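I'd been promising myself the Larnine open studios for years, and on 5 September 2022 I finally went! Larnine is an old mill with a rabbit warren of workrooms upstairs, and for one weekend the textile people throw open their doors and let you poke about and ask daft questions.

First stop was Intan Latuheru, who runs the dye room. She had 100 sample skeins pegged up along the wall, every one labeled in pencil, and she let me stir the weld pot (smelly, but I loved it). I came away wanting to dye everything I own a soft gray-green. 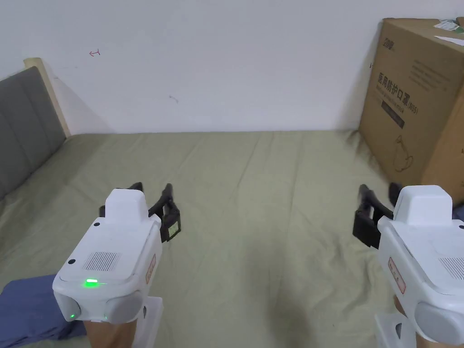
Sage-green sheet, with two white hand-held grippers above it.

Upstairs was Fillenik, the quilting group. They piece everything by hand and meet all winter, and they're planning a stitched-book workshop in December – I've put my name down already. Places are $5 for members and the tea is included, so don't dither.

I also had a go on the big floor loom in the Melnyk room. Two rows in and I'd lost my place, but the weaver was very patient and unpicked it for me while we chatted about linen.

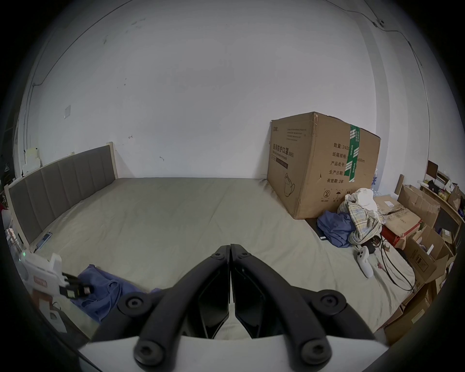 Pale grayish-green fitted sheet and a gray channeled headboard.

Lunch was soup from the Hitimo stall in the yard, eaten on the steps. Parking is tight, so take the bus if you can, and bring cash for the remnant bins. I got a bag of wool scraps and some lovely old buttons, and I still haven't found room for them.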